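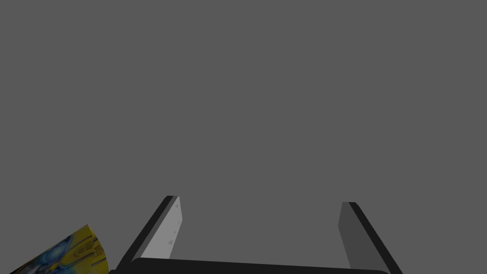

*A plain gray background, with a bit of yellow pattern down in the corner.*

## Getting more life out of candles

I burn a lot of candles from October through March, and over the years I've picked up a few habits that save me money (and tablecloths!). The first burn matters most. Let the wax melt all the way out to the rim before you blow it out, even if supper is long over, or you'll have a tunnel down the middle forever after.

Trim the wick each time, too – nail clippers do fine if you can't find the scissors, and in my kitchen you never can.

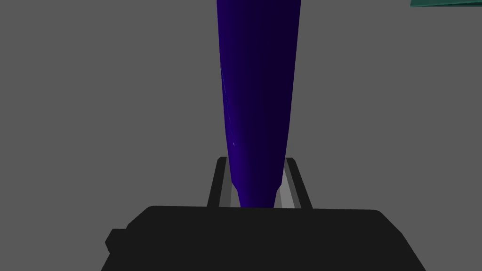
Tapers need a snug holder, and mine never seem to match the candles I buy. My neighbor Saadet Baysal taught me to dip the bottom end in hot water for 20 seconds and press it in while it's soft. If what you have is wide at one end and narrows to a neck at the other, like the dark blue-violet piece here, it's the narrow end you want to measure against the hole before you buy anything.

Spilled wax on cloth goes in the freezer for an hour, then you crack it off with a butter knife.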